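okay, small thread about cutlery because it has taken over my whole July

we moved into the shared place on Evton Street three weeks back and the kitchen drawer is 429 mm wide on the inside. I know this because I've measured it 3 times. not one plastic insert at the shops fits it. they all rattle or they jam

so I gave up on the drawer and went for a woven tray that just lives on the table! brown wicker, four long compartments, from Flivcombe. I was fully ready to hate it (wicker + crumbs, you know) but it's so nice having everything out where people can grab it

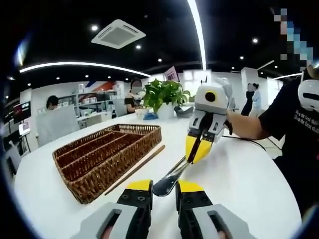
the tray, one spoon and one lonely chopstick on the big round table

current thinking on who goes where: forks in one, spoons in the next, chopsticks get a whole lane to themselves, and the last one is for knives. teaspoons are homeless. I'm open to suggestions on teaspoons

before anyone says stand them up in a jar, I did the jar for years at the Undbridge flat. you reach in for a fork and get a handful of everything, and the chopsticks tip the whole lot over if you breathe near it

also went down a rabbit hole on which way the handles should face. my vote is all handles toward the person sitting down, so you're not grabbing the bit that goes in someone's mouth. my mum does it the other way and will not be moved

the chopsticks are the tricky ones. ours are mostly plain wooden Hosoda ones and they're long, so measure your longest pair before you buy any tray. I didn't. I got lucky

my other rule is tip everything out before you start. don't try to sort it while it's still in there, you just shuffle the same forks back and forth and lose the will to live
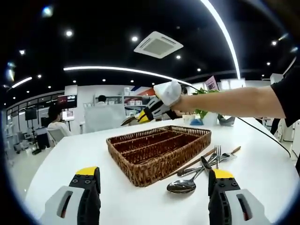 then I do the long stuff first, chopsticks in pairs, and after that spoons, because they nest and it's the satisfying part. forks last. they hook onto each other and I get cranky

cleaning it, for the person who asked: turn it upside down over the sink, give it a good whack, then an old toothbrush along the bottom of each compartment. I wouldn't soak it. a damp cloth and a bit of sun on the windowsill does the job

and dry your cutlery properly before it goes in!! I'm begging. my housemates are lovely people who put dripping spoons away

anyway the drawer is now full of takeaway menus and 2 rolls of baking paper, so if anyone has a colour-coded system for THAT, my replies are open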